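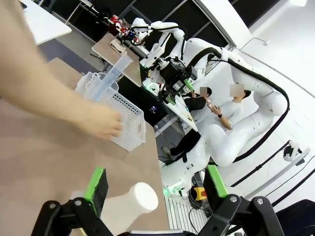

1/ What a wrist camera knows that a ceiling camera doesn't

Our write-up went online this morning, 21 February 2020, so have a thread! The question was simple: if you show a robot arm how to tidy lab things into a basket, how much does it matter where the camera sits while you're teaching it?

2/ Background. The project is called Closik. We teach by demonstration – a person does the job through the arm, we record what the arm's camera sees and how it moved, and a network learns to copy the link between the two. No hand-written rules about bottles.

3/ We collected 188 demonstrations on one table. White bottle, clear graduated cylinder, white basket with holes all over it. If you work in vision you're already wincing. Clear plastic is miserable, and pale things on a pale basket are nearly as bad.

4/ Half of each set-up was the same whichever camera we used: same arm, same bright green finger pads, same objects. We only changed the view. One policy learnt from the wrist, one from overhead, one from both.

5/ The result I love: we ran 124 test trials per policy, and the overhead one failed 37 of them. The wrist one failed 7. I made Marichka Stetsiuk recount the whole lot with me, and she got the same numbers, and then we went and had cake.

6/ Why such a gap? Our best guess is the pads. From the wrist, both fingers sit in view the whole time, so the network always sees the gap between them and whatever is lying in that gap. It can steer by that. From the ceiling, the arm hides the bottle just when you need it most.

7/ And the surprise – using both cameras was no better than the wrist alone. I'd have bet good money the other way. It may be that we need far more demonstrations before the second view pays off.

8/ We also let people move the basket by hand between trials, and left the rest of the lab as busy as it always is. Other arms, cables, colleagues sitting chatting. The wrist policy coped with all of it far better than I'd feared.

9/ What still goes wrong: the cylinder standing upright in the basket. Reaching in next to it is hard, and most of the wrist failures were knocks. We want to try a slower approach for the last few centimetres.

10/ Next round is in April, with more clear objects. If you've got a good trick for seeing transparent plastic up close, please reply, I'll read every one!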